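Chapter 7
Work Reorganised: Automation on the Assembly Floor

7.1 From task to job

A job is seldom automated as a whole. What is automated is a task, and the job is then put together again from whatever remains. This chapter follows that process at Skovent, a maker of small gear units with 225 employees, where two-armed machines were introduced on one assembly line in January. Before the change, 40 assemblers worked on the line. Each fitted pegs, posts and gears by hand, and each also checked parts, cleared jams and trained new starters. Only the first of these duties appeared in the written job description.

Peg insertion is a common starting point for such projects. The movement is short, but it demands close alignment and control of force. A task board allows it to be practised and measured away from the line.

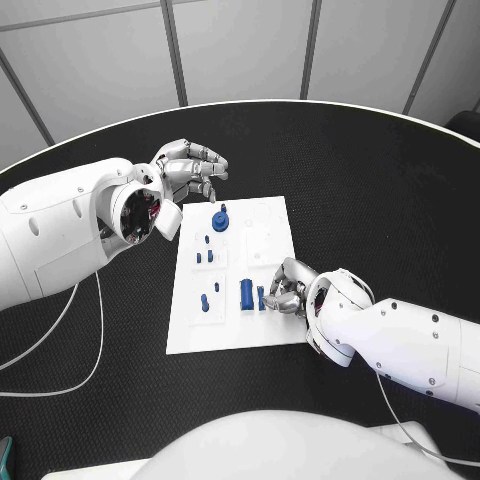
Subira Simiyu objected at the first staff meeting that the fitting had never been the hard part of the shift. The hard part, in her view, was knowing when a batch was wrong before the gauge showed it, and she asked who would be paid for that once the fitting had gone.

Her question introduces the main distinction of the chapter. Direct tasks change the product. Indirect tasks keep direct tasks possible: inspection, recovery from faults, supply of parts, instruction. Automation usually removes direct tasks first and increases the share of indirect ones. Unless grading and pay are revised at the same time, the remaining work may be more skilled and yet be classed as less.

At Skovent, 30 assemblers were regraded as line technicians after 5 weeks of training. Section 7.2 sets out the method used to list their tasks. Section 7.3 deals with shift patterns and pay.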